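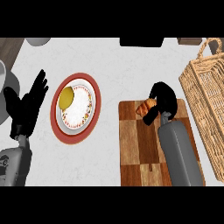 Print this page
E-mail this page

7.5 Running the basket task in simulation

Run this task in Atier before you power the Boltent arms.

1. Open the Counter layout and load both arms.
2. Set the left hand to Open. It stays clear of the plate while the right hand works.
3. Select the croissant as the target and press Approach. The fingers should curve over it, with the thumb on the near side.
4. Press Close, then Lift.
5. Choose the basket as the drop point and press Run.

Note: the grip limit is 71 on delivery. Leave it there for soft items - a higher value will crush them.

Caution: do not send a run to the real arms if Atier shows error 389. Reset the wrist joints and start again from step 2.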